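FOR IMMEDIATE RELEASE

Preltenon Publishes Results of Simulated Tidying Study

Two-arm system sorts small items into bins, but household use remains some way off

PLANDDALE, 5 July 2024. Preltenon, a developer of software for robotic arms, today published the results of its first large study of tidying and sorting tasks. The study was carried out in simulation and examined whether a two-arm system can perform the kind of light pick-up work that occupies staff in stockrooms, nurseries and private homes.

The company ran 2,279 simulated trials, ending in June. In each trial the system was asked to pick up a small item from a tabletop and place it in the correct open bin. Items varied in shape, and their starting positions were changed from one trial to the next. A trial was counted as complete only when the item came to rest inside the bin named in the instruction.

Preltenon reports that the system handled single, well-separated items with few errors. Results were weaker when items touched one another or lay close against the side of a bin, where the fingers of the gripper have little room to close. Soft items such as socks and dishcloths were not included.

"People ask us whether a machine can clear the kitchen table yet, and our answer today is no," said Lanying Qin, director of research at Preltenon. "It can move a small, firm object into a container under conditions we control. That is a useful part of the chore, and it is the part we are prepared to make claims about."
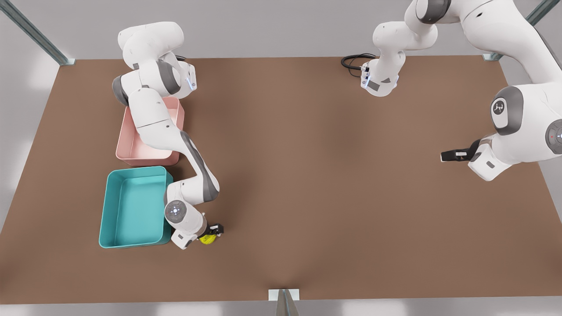 A simulated sorting task: the right gripper closes on a yellow object beside the teal bin while the left gripper is held open. Rendering: Preltenon.

The study also compared one-arm and two-arm work. For small items the second arm gave little benefit and was often left waiting. Preltenon expects it to matter more in tasks planned for the next stage, among them holding a bag open, steadying a bin while it is filled, and passing an item from one gripper to the other.

Shop-floor trials will follow at three sites operated by Mbwambo, a supplier of household goods. The system will sort returned small items at the end of each shift, with employees present at all times. Mbwambo will record how often a member of staff has to step in and how long the work takes when done by hand.

"Our stores have seen a good many demonstrations," said Colm Ó Flaithearta, head of store operations at Mbwambo. "We want to know what happens on an ordinary evening, with ordinary clutter, and who has to put it right when an item is dropped."

No date has been set for a household product. Preltenon stated that it will not begin trials in private homes until the shop-floor work has been reviewed by Parov, the testing firm engaged to assess safety and reliability.

A summary of the study, including a list of failed trials by type, is available on request from the Preltenon press office in Planddale.

About Preltenon
Preltenon develops control and planning software for robotic arms used in sorting, packing and light handling.

###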